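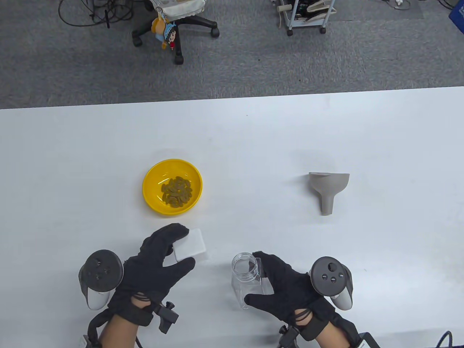 Decanting Dry Goods by Hand: A Small Study of Bowl, Funnel and Container

Project report, Household Methods module

1. Purpose

The present report describes a student project on a very ordinary task — moving a small quantity of dry goods from an open bowl into a clear container, and leaving the work surface clean afterward. The task is carried out daily in home kitchens, shop back rooms and school laboratories, yet the printed guidance available to the project group was limited to a few lines in cookery manuals. The group set out to write a usable instruction sheet and to record the results of following it.

The work was proposed in February under the title Mikier, the name by which it is registered with the department. The practical sessions were held at a shared table in the Clorngate building. The group had 60 minutes at the table in each session, including setting up and clearing.

2. Materials

The equipment was kept simple: a yellow plastic bowl with a wide rim, a gray funnel, clear containers and a small white pad for wiping. Gloves were worn throughout. The bowl held a small heap of elongated, olive-brown pieces, referred to in this report as the dry goods. A white tabletop was preferred to a dark one, as stray pieces show up on it at once.

The funnel was laid on its side when not in use. Earlier notes had recommended standing it on its wide mouth, but in the first session this led to it being knocked over twice, and the practice was dropped.
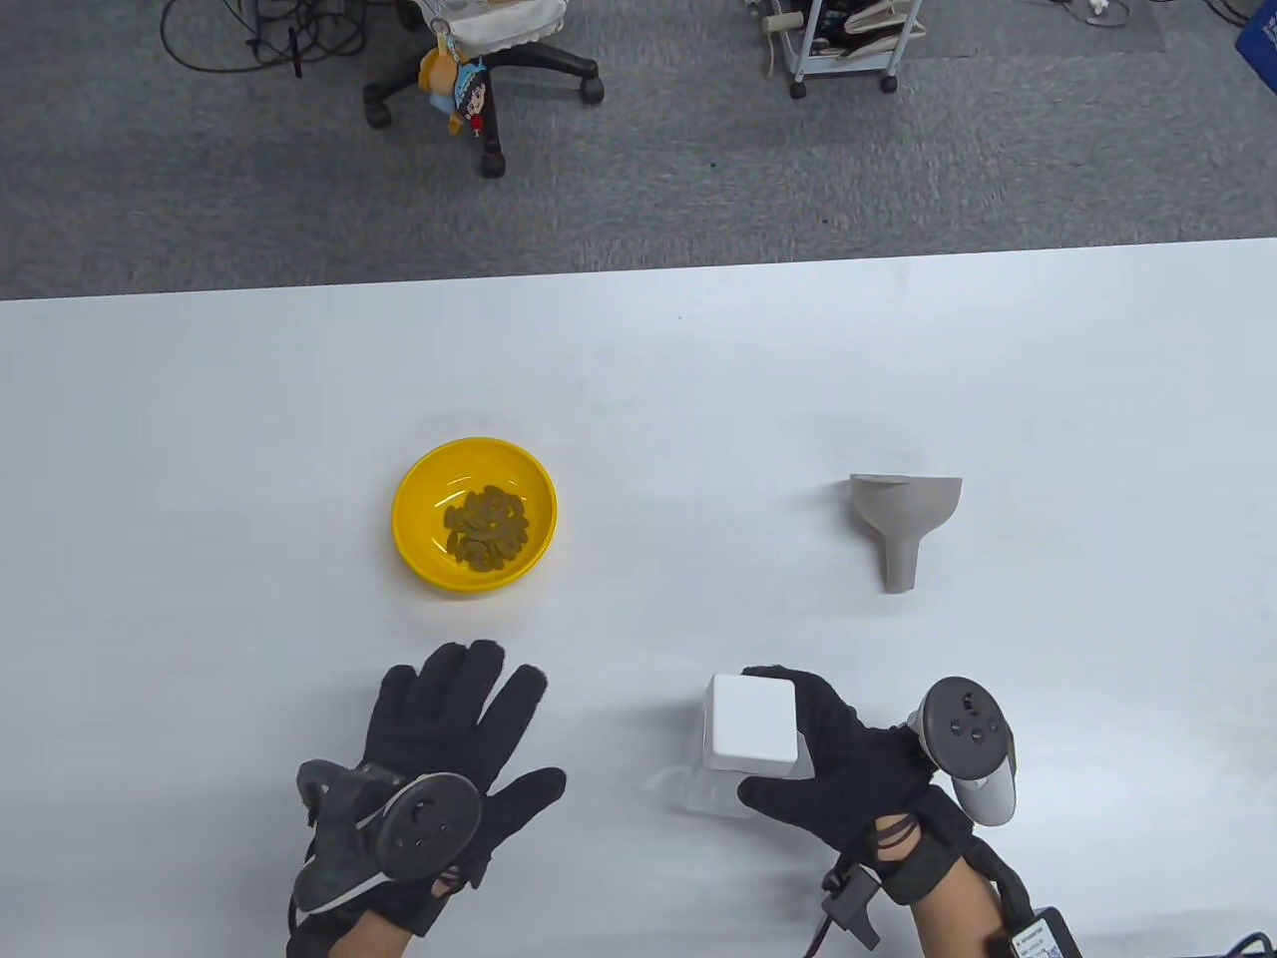
CLORNGATE, October 27, 2020

3. Procedure

The procedure adopted on the above date replaced two earlier drafts. It was read aloud before the session and was not changed during it.

The bowl is placed to the left of center and the funnel to its right, at the same distance from the person working. The near part of the table is kept free for the hands. The surface is wiped before anything is moved. The container is then brought forward and steadied with one hand around its body, and the funnel is set in the neck with the other. For wide containers the funnel is left out.

Pouring is done in small amounts. The second draft allowed the whole contents of the bowl to be tipped at once, and the longer pieces lodged across the spout in most trials. When this happens the funnel should be lifted and tapped gently on its side. Pushing the pieces through with a finger is discouraged, as it tends to split them.

Over the full project, 459 transfers were logged. Of these, 8 were set aside where the record sheet had been filled in incorrectly. The remaining sheets were checked by a second member of the group and are held with the Uteo course papers.

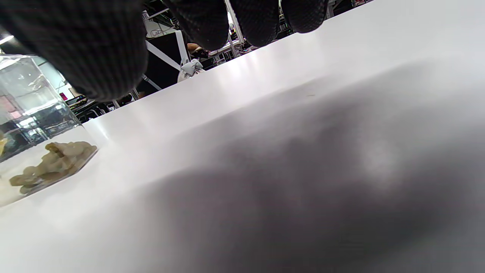

Containers with straight sides gave less trouble than those with a threaded neck. The dry goods could be placed in them directly, and the contents could be inspected through the walls without lifting the container. Their drawback is in storage: a box without a close-fitting lid is of little use for goods that must be kept from damp, and the group does not recommend it for that purpose.

4. Results

A total of 1,302 stray pieces were collected from the table in the course of the project. Most were found close to the foot of the container, and comparatively few near the bowl. The group had expected the opposite. Spillage fell markedly once the pouring amount was reduced, and fell again when the container was held steady throughout.

Wiping between transfers made no measurable difference to spillage. It did make counting easier, and it has been kept in the instruction sheet for that reason.

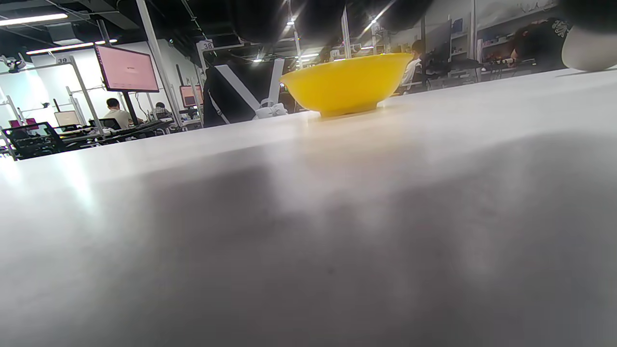

The shape of the bowl also deserves mention. A wide flared rim is comfortable to grip but spreads the goods as they leave it, so that some pass outside the funnel. A bowl with a pouring lip was requested from Tang, the department's supplier, but did not arrive in time to be tested. The comparison is left to next year's group.

5. Limitations

Only one kind of dry goods was used. Finer goods such as rice or salt would be expected to behave differently in the funnel, and no claim is made about them. The members of the group also became quicker with practice, which affects any comparison between early and late sessions — a fixed practice period before logging begins would have been preferable.

6. Instruction sheet

The final sheet runs to one side of paper and is attached as Appendix A. The blank record form is Appendix B. Both may be copied for use in class.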